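Pollow pavement runs: driving by remote control

Oct 22, 2024

These are two views from the simulator where we teach Pollow to travel along a pavement. A person steers each run with a hand controller, and the model learns from the recorded steering. We have 125 runs so far, of which 67 are in the training set.

Straight run beside the stone building. The driver has to hold a steady line between the fence and the window bays, and pass the green seat on the open side. 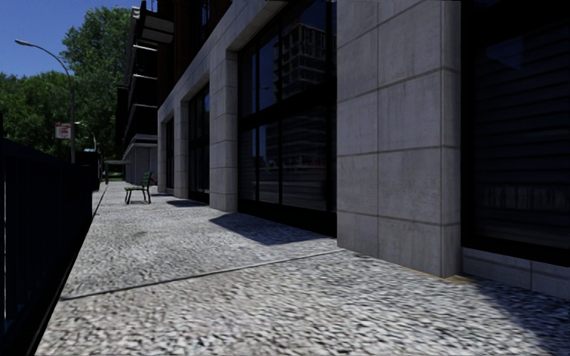 Leen Sleiman asked whether new drivers should practise before their runs are saved. They do now, and the first few runs are thrown away.

Street section with a kerb on the left. Drivers slow down for the pole with the NO PARKING sign and the black box behind it, then go back to normal speed.
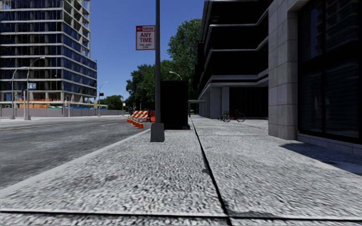
Next set

Anas Smadi will record the same routes in December with a slower turning rate.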